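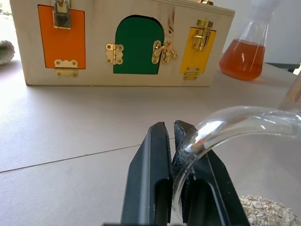
4 min read · 227 views · Home & Workshop › Gadgets and machines

Can a robot do fiddly little jobs yet? Latches, hooks, bolts, that sort of thing

posted by mottram_shed, September

Right, bear with me, this is a bit of a ramble. I run a small repair and refurb place in Mottram, mainly old cupboards, tool chests, jewellery boxes and the odd bit of lab furniture from schools. A good half of my day goes on hardware. Undo the hook, slide the bolt, see if the hinge binds, oil it, do it up again, on to the next one. It's dull and it's murder on my thumbs.

My brother-in-law is convinced I could have an arm on the bench doing all of this by Christmas. He keeps sending me clips. I've seen the wooden boxes with the little coloured doors that people use for this kind of thing, a padlock on the orange door, a hook and eye on the green one and a barrel bolt on the yellow one, and I'll admit that's pretty much my working day in miniature! Same brass bits and everything.

So what I want to know is whether any of it is ready for somebody like me. I've been quoted 2945 for a second-hand Tatero arm with a two-finger gripper, no software to speak of. I can follow instructions and I can wire a plug, but I don't write code. My other half would also like to know if it could do anything in the kitchen, as she says I never do (unfair). Putting oats in a jar, sweeping up after the oats didn't go in the jar, and so on.

Would you spend the money? Or am I better off with a nicer chair?

verkero_user

I've had an arm at work for a couple of years now, a Verkero, on a packing line. Short version: don't buy it for latches.

Longer version. What ours does well is pick up the same thing from the same place and put it down in the same other place. It'll do that all night and I love it for that. The minute something moves a few millimetres it needs help, and your cupboards are all going to be different, aren't they?

Of the things you mention, I'd put them in this order, easiest first:

Barrel bolt. It slides in a straight line and there's a knob to push against. We got ours to do one on a test board in an afternoon, and it managed it most times after that.

Hook and eye. Harder than it looks. The hook swings, so you have to catch it from underneath and lift it in an arc, and if you push slightly wrong the whole thing just twists. Shiny brass is a pain for cameras as well, the reflections move about when the arm does.

Padlock. Forget it for now. With two flat fingers you've got to hold the body still, get a key in and turn it, and you've run out of fingers before you start. You can do it with two arms, but then you're paying for two arms.

Glass is its own headache, by the way, if any of your school lab stuff comes with the flasks and tubing still in it. A bent tube is round, slippery and see-through, so the gripper has little to hold and the camera looks straight through it at whatever's behind. We practised on cheap tubing and I swept up a lot of it. Put rubber or something grippy on the fingers and go gently with the force setting.

For what it's worth, we did over 1000 practice goes on one door before anyone would leave it alone in the room. That was one door, on one box, screwed down to the table. Have a think about how many cupboards you see in a year.

nuloleck77

get the chair mate

also my hoover robot got stuck on a sock for 3 hours so no, they can't do chores

benchandbodge

Bit late but I'll disagree slightly with the first reply. I don't think it's a daft purchase if you fancy it as a hobby and you'd enjoy the faffing. I bought a little Nuloleck arm with that in mind and use it to cycle hinges while I have my tea. I clamp the door in a jig, the arm opens it and shuts it, and by the time I'm back I know if it binds. No cleverness at all, it's going through the same moves over and over. You teach it by pulling it about by hand and pressing a button, so you wouldn't need to write anything.

The jig is the bit that matters. Mine is two offcuts and a toggle clamp.

On the kitchen: dry oats are all right if you scoop them with a cup fixed to the arm. Picking up a spilt pile with fingers is hopeless, you chase them round the worktop. A dustpan is quicker, and I say that as someone who spent a whole evening trying.

Before you hand over any money, ask the seller whether the Tatero comes with its controller box and the teach pendant. Without those you've bought a very heavy lamp.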